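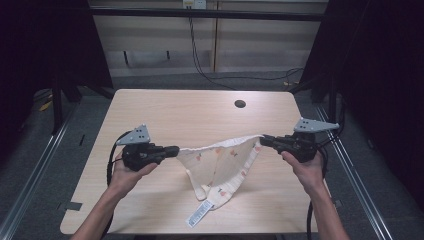 木目の作業台の上で、フリル付きショーツを左右に広げたところ。オレンジと緑の小さな柄入り。

小物衣類のたたみ方・仕分け作業 参加者募集

レレン(Relen)衣類整理室では、肌着や靴下などの小物衣類をたたみ、仕分ける作業に参加してくださる方を募集します。経験は問いません。家で洗濯物をたたんでいる方であれば、どなたでもできる内容です。

募集の概要

募集人数 12名
作業時間 1回45分(説明と休憩の時間を含みません)
謝礼 1回につき800円(交通費は別に実費を支給)
対象 20歳以上の方
場所 ヴェント館(Wendt)内 レレン衣類整理室
実施期間 参加者が決まりしだい開始し、7月まで
応募締切 2022年1月28日(金)必着

募集の背景

レレンは、家庭から預かった洗濯済みの衣類をたたみ、引き出しにそのまま入れられる形に整えてお返しするサービスを行っています。シャツやタオルについては、これまでの作業でたたみ方の手順がほぼ固まりました。大きさの目安も決まっており、担当者が替わっても仕上がりに大きな差は出ません。

一方で、小物衣類の手順はまだ決まっていません。ショーツ、ブリーフ、キャミソール、靴下、タイツ、腹巻きといった品目は、形も伸び方もまちまちです。フリルが付いているもの、ゴムが強くて縮んで戻るもの、生地が薄くて折り目が残らないものがあり、同じたたみ方をあてはめると崩れます。お客様からの「引き出しを開けたら広がっていた」というご連絡も、ほとんどがこの種類です。

今回の募集では、いろいろな方に実際にたたんでいただき、その結果をもとに小物衣類用の手順書を作ります。手順書は「グリシア」(Grisia)という名前で社内にまとめているもので、シャツ編とタオル編がすでにあり、小物編がこれから加わります。

作業の内容

作業はすべて机の上で行います。1回の流れは次のとおりです。

はじめに、かごに入った衣類を机の上に出し、品目ごとに分けます。分け方の見本は机の脇に置いてあります。迷った品は無理にどちらかへ入れず、「保留」の箱に入れてください。保留の箱の中身は、作業のあとで担当者と一緒に確認します。

次に、1枚ずつ広げて表と裏を見ます。洗濯表示のラベルが外に出ていないか、裏返しのままになっていないか、糸のほつれや穴がないかを確かめます。ほつれや穴のある品は別の箱に分けます。その場で繕う必要はありません。

確認が済んだら、たたみます。前半はふだんのやり方でたたんでいただき、後半は担当者がお渡しする手順カードに沿ってたたんでいただきます。カードの説明でわかりにくいところがあれば、その場で声をかけてください。わかりにくかった箇所は、カードに直接書き込んでいただいてもかまいません。

最後に、たたんだものを収納箱に並べます。箱は「ヴィリア」(Vilia)と呼んでいる仕切り付きのもので、仕切りの幅を変えられます。縦に立てて入れるか、平らに重ねて入れるかは品目によって異なり、カードに書いてあります。

作業が終わったら、簡単なアンケートにご記入いただきます。記入の時間は作業時間に含まれます。

扱う衣類について

扱うのは、当室が用意した洗濯済みの衣類です。お客様からの預かり品は使いません。大人用と子ども用の両方があり、肌着が多く含まれます。肌着を扱うことに抵抗のある方は、応募の際にその旨をお書きください。靴下とタイツだけの回に入っていただくことができます。

素材は綿が中心で、化繊との混紡や毛の入ったものもあります。ウールでかぶれる方、特定の繊維に弱い方は、事前にお知らせください。薄手の綿手袋を用意していますので、使いたい方は当日お申し出ください。洗剤は無香料のものを使い、柔軟剤は使用していません。

たたみ方の一例

参考までに、現在の手順カード(案)から、フリル付きショーツの部分を載せます。覚えてくる必要はありません。

一、ウエスト側を持って左右に軽く引き、縮んだゴムとフリルを伸ばす。強く引きすぎない。
二、前側を上にして机に置き、手のひらで中央から外へなでる。
三、洗濯表示のラベルが外に出ていたら、内側へ戻す。
四、左右の端を中央へ折り、縦長の形にする。
五、股の側を持ち上げ、ウエストに向けて折る。
六、ウエストの内側に先を差し込む。フリルは折り込まず、外に出したままにする。
七、差し込んだ側を下にして箱に入れる。

このうち四と五の順番については、逆のほうがやりやすいという意見が室内でも出ています。フリルの幅が広い品では六がうまくいかないこともあります。こうした点を、実際に作業した方から聞きたいと考えています。

作業の場所と設備

衣類整理室はヴェント館の中にあります。机での作業が中心で、椅子に座っても立っていても行えます。座って作業したい方には高さを調節できる椅子をお出しします。室内は土足のままで入れます。

荷物は入口のロッカーに入れていただきます。鍵は受付でお渡しします。飲み物は休憩コーナーに限り、作業机には持ち込まないでください。休憩コーナーにはお茶と水があります。

駐車場はありません。自転車は建物の裏手に置けます。館内にはエレベーターと多目的トイレがあります。

当日の服装と持ち物

動きやすい服装でお越しください。袖口に大きな飾りやファスナーのある服は、生地に引っかかるため避けてください。指輪、腕時計、ブレスレットは作業の前に外していただきます。爪は短く切ってきてください。ネイルチップを付けている方は、綿手袋の着用をお願いします。

持ち物は、本人確認のできるもの、謝礼の受け取りに使う印鑑(署名でも可)、必要な方は老眼鏡です。手順カードの文字はやや小さめです。エプロンは貸し出します。

日程と参加回数

平日の午前と午後に枠があります。土日祝日は行いません。1回だけの参加でも、期間中に何度か参加していただいてもかまいませんが、同じ日に続けて入ることはできません。希望の曜日と時間帯を応募の際に複数お書きください。枠の調整は当室で行い、参加が決まった方に個別にご連絡します。

急な用事や体調不良で来られなくなった場合は、わかった時点で電話かメールでご連絡ください。日程の振り替えができます。発熱やせきのある日は参加をお控えください。室内ではマスクの着用と、入室時の手洗いをお願いしています。

応募の条件

次の条件にあてはまる方を対象とします。
20歳以上であること。
机の上での手作業を、途中の休憩をはさんで続けられること。
日本語の手順カードを読み、感想を話すか書くかできること。
クリーニング業や衣料品販売の仕事で、現在たたみ作業を担当していないこと。

最後の条件は、家庭でのたたみ方を知りたいために設けています。過去に経験があり、現在は離れている方は応募できます。左利きの方の応募も歓迎します。今の手順カードは右利きの担当者が書いたもので、左右を入れ替えると手が交差する箇所が残っています。

謝礼と交通費

謝礼は1回800円で、作業終了後に現金でお渡しします。途中で作業をやめた場合も同額をお支払いします。たたんだ枚数や仕上がりによって額が変わることはありません。

交通費は、自宅の最寄り駅または停留所からの往復分を実費で支給します。当日、受付で経路をご記入ください。タクシー代は対象外です。

記録と個人情報の扱い

アンケートの回答と、書き込みのある手順カードは、手順書の作成に使います。手順書に参加者のお名前は載りません。応募時にいただいた住所や電話番号は、日程の連絡と謝礼の手続きだけに使い、募集期間が終わったあとに廃棄します。

応募の方法

次の事項を書いて、メールまたは郵便でお送りください。書式は自由です。

氏名(ふりがな)
年齢
住所、電話番号、メールアドレス
希望する曜日と時間帯
利き手
肌着を扱うことの可否
繊維によるかぶれなど、事前に伝えておきたいこと
ふだん家でたたんでいる衣類で、たたみにくいと感じるもの(書ける方のみ)

応募者が定員を超えた場合は、年齢や利き手が偏らないように選びます。先着順ではありません。結果は、参加をお願いする方にもそうでない方にもお知らせします。

よくあるお問い合わせ

たたむのが得意ではないのですが、応募できますか。
できます。速さや見た目を採点するものではありません。

子どもを連れて行けますか。
室内に託児の設備がないため、お子様連れでの参加はお受けしていません。

夫婦や友人どうしで応募できますか。
応募はお一人ずつお送りください。同じ時間帯を希望する場合は、その旨をお書き添えください。ただし作業する机は別になります。

たたんだ衣類をもらうことはできますか。
衣類は次の回でも使うため、お渡しできません。手順カードの写しは、希望される方に差し上げます。

自分の家の洗濯物を持ち込んでもよいですか。
持ち込みはご遠慮ください。たたみにくい品の形や素材を、アンケートに書いていただけると助かります。

見学だけでもできますか。
参加を決める前の見学は受け付けています。前日までに電話でお申し込みください。

問い合わせ先

レレン衣類整理室 参加者募集係
担当 レオニー・エッガー(Leonie Egger)
電話での受付は平日の日中です。作業中は電話に出られないことがありますので、留守番電話にお名前と番号を残してください。折り返しご連絡します。日本語のほか、ドイツ語でもお問い合わせいただけます。

郵送の場合は、封筒の表に「小物衣類 参加希望」とお書きください。お送りいただいた書類は返却しません。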